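Chapter 5
What the Visitor Sees: Reading a Robot Demonstration

Salamatu Ugwu went to the Cesine open day with a notebook and a bad mood. She had been to plenty of these. There would be coffee, a short talk, a robot doing one thing well, and then a slide about homes of the future. She wrote the word "fetch" at the top of a clean page, because the invitation had promised that a household robot called Simon would fetch drinks in an ordinary kitchen.

Over the course of the afternoon Simon made 40 attempts. Ingeborg Lammers, who led the project, told the visitors that the success rate was "very high." Ugwu asked what counted as a success. Lifting the bottle, Lammers said. Did it have to be handed to anyone? No. Did a second try count? Yes, if it came within the same run. Neither answer was dishonest, but neither had been in the talk, and most of the people in the room had already put their phones away.

This chapter is about the distance between the word "fetch" and the thing that was counted. You will need some patience for it. Demonstrations are built by people who want them to go well, and the choices that help them go well are usually made long before the doors open.

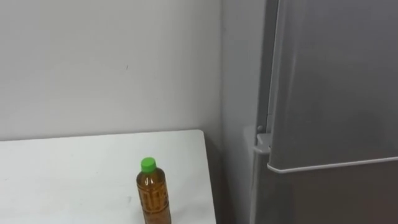

Start with the setting. A kitchen in daily use has crumbs, mail, a wet sponge, three mugs and a child's homework on the table. A robot that can pick up a tea bottle standing upright with clear space around it has shown you that it can do that. Whether it could find the same bottle behind a cereal box is a separate question, and the open day did not ask it. Ugwu did, and was told that clutter was "on the roadmap for September."

Then there is the matter of who is in charge of the arm. Was Simon working alone, or was a person in the next room helping? At Cesine the answer was mixed — a staff member could step in, and did so in 2 of the runs. Those runs were still included in the total.

Ugwu's report for the Wirkby newsletter ran to 57 lines and made her no friends. Lammers wrote back to say that every early system looks narrow and that a fair critic would allow for this. She has a point. We will come back to her letter in the section on baselines, where it holds up better than you might expect.

5.1 Before the Doors Open

Ask for the task in writing. A sentence such as "the robot fetches a drink" leaves out the starting position, the object, the time allowed and the finish.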